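3/8/25

Kevser says a diary will keep me sane, so blame her. I have now spent three evenings teaching a robot I have never met to tidy up. It lives at Sturnia, I live here, and what goes between us is a pair of hand-held jaws and a lot of video. I squeeze, the jaws close, the camera on top watches, and somewhere a machine is supposed to learn good manners from me. My mother would have views.

The target is 1000 clips by the end of the month. I have 167. Of those Melahat has sent back 12, with notes. Her notes are very short. "Too fast." "Hesitated." "Why did you put it down twice?" I put it down twice because I didn't like where it landed the first time, which I thought was called taste. At Sturnia it's called a bad demonstration. The robot will copy the fussing along with everything else, and then there will be two of us.

Socks went fine. I have a whole theory of socks now - go for the thick middle, never the loose end, close slowly, lift straight up. Small boxes are fine too, as long as I come at them from the narrow side and remember that my wrist bends in ways a robot's might not. Kevser tried a few while the soup was heating and was better than me at once. I said something gracious and took the thing back.

Tonight was plastic bags. I hate them. They don't weigh anything, they slide, and they change shape the second you've decided what shape they are. I must have talked to one of them for most of a minute, all of it recorded, though Melahat swears the sound gets thrown out.
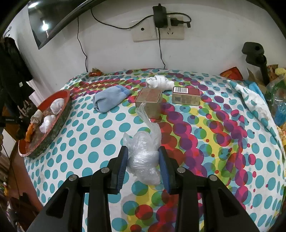 Does it matter if I miss the first grab? According to Melahat, a miss is fine as long as I open up, back off and try again calmly, so that the robot learns to recover too.

So tomorrow I practice being calm. Also need to charge the spare battery, answer the Lightfoot people about November (they want drawers, and they pay better), and find out whether I can use the heavier grip tape. My thumb is sore. Kevser says it's from the phone.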